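Does Bin Sorting Save Time in a Shared Workroom? A Test of the Derneck Method
Thenmozhi Subramaniam, project report, October 1, 2021

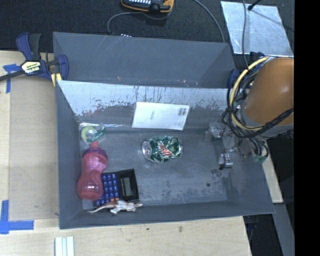
The Derneck method was handed to our class as settled fact in February, and I have had doubts about it ever since. It claims that a shared room stays usable if every stray object goes straight into one open bin, and the bin gets sorted later in a single sitting. The handout calls this "deferred sorting." My grandmother called it a junk drawer. Still, I wanted to test the idea before complaining about it, so I used gray bins on the long table in the Hirent workroom and let things pile up. A typical load had nothing in common except the bin: a crumpled green soda can, a calculator with blue keys, a pink bottle, some tape still in its dispenser package, and a thin white booklet propped against the scraped back wall. The can is trash. The calculator obviously isn't. I could have told you that without deferring anything.

What I tested

The method makes two claims. The first is that dropping things in a bin is faster than putting them away one at a time. The second is that the later sorting takes so little effort that you still come out ahead. The handout gives no source for either one. It does say the method was tried at a place called Becerra with "excellent results," and I wrote to ask for those results and did not get a reply.

I ran 24 sessions. In half of them, people using the room put each item away as they finished with it. In the other half, they used the bin and I sorted it at the end. Each session lasted 60 minutes. I timed the cleanup only, using my phone.

What happened

The first claim held up, which surprises no one. Dropping something in a bin takes a second or two. If that were the whole job, I would recommend it.

The second claim is where I have trouble. Sorting was slow, and what slowed it down was deciding. Trash was quick. So were things with a fixed home, like calculators and tape. Bottles and paper were the worst. A bottle might be somebody's or might be finished with. A booklet might be next week's assignment. The person who put it down would know right away, and I had to go ask, or guess. The bin saves time for the person dropping things in and hands the work to whoever empties it. The handout never mentions this second person.

In 5 of the bin sessions I gave up on at least one item and left it in the bin for the next round. Under the rules of the method that counts as "carried over." I would count it as not cleaned up.

Problems with my own test

I don't trust my numbers very far either. I was the only sorter, and I got quicker with practice, so the later bin sessions look better than the early ones. The people in the room knew what I was doing, and a few of them were tidier than usual, I suspect to be nice. I also had no control over what they brought in. A session with mostly wrappers and cans is easy under any system.

The method's poster, printed by Zurkero, says a household can save "1,000 minutes a year." I tried to work backward to see where that came from and could not find a set of assumptions that gets there without ignoring the sorting step completely. Maybe there is one. It should be printed on the poster.

What I would keep

One part is worth saving. Having a bin on the table did keep the rest of the surface clear, and people liked that. I would use one for trash and another for things with a known home, and I would make everyone take their own papers and bottles with them. That is a smaller idea than the Derneck method and I don't think it needs a name.

If someone repeats this next term, use more than one sorter and write down every item before it goes in. I started doing that too late for it to be any use here.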